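Allholm Rooms, Ceiling and Upper Walls: Second Progress Report to the Sutherland Fund
Period covered: until the end of March 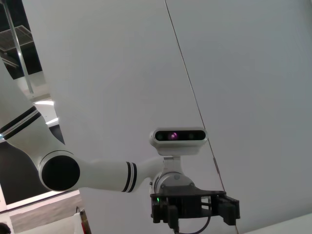 Kenneth Geddes asked, after reading our first report, why the plastering was taking more of the money than the painting, and whether the big room could not simply be painted over and left for some years. I will try to answer this first and then give the state of the work.

We considered painting over. The painter from Kukach made a test on the old surface near the window side, and the paint began to lift already on the second day. Under it was an older layer of distemper, which does not hold modern paint. So the old layers had to be washed and scraped away, and after this the surface was too uneven to leave as it was. The plasterer put on a thin finishing coat and sanded it. It is slow work and most of the cost is hours, not material.

State of the work

The big room is finished. Ceiling and upper walls have the same matte white, so that the light is spread more evenly. We had planned a slightly warmer tone for the walls, but the two tones together looked like a mistake in the samples, and we decided for one. The people who use the room have told us that it feels higher than before. I can confirm that it is easier to read at the back tables in the afternoon.

The corridor is at 80 percent. Remaining are the part above the entrance door and the strip behind the heating pipe. The pipe must be loosened from its brackets for this, and the plumber can come only on a Friday, when the heating can be turned off.

The small room has not been started. It was used for storage of the ladders and the dust sheets, and we prefer to keep it so until the corridor is done.

Money

From the grant we have spent 2195 dollars in this period. The plastering was 65 percent of this sum, the rest was primer, paint and the rental of the scaffold tower. Fimton gave us the tower for one extra week at no charge – we are thankful for it, as the drying took longer than planned. One invoice of 99 dollars for sanding discs came late and will be in the next report.

Difficulties

The dust was worse than we expected. It went under the door and into the corridor cupboards, and the cleaning took two evenings. For the small room we will tape the door on both sides. There is also a thin crack above the window side of the big room. The plasterer thinks it is only in the old plaster, but he asked us to look at it again after the summer before we fill it.

Next steps

Finish the corridor, move the ladders out, wash the ceiling in the small room and make a new paint test there. We do not ask for a change in the budget at this time.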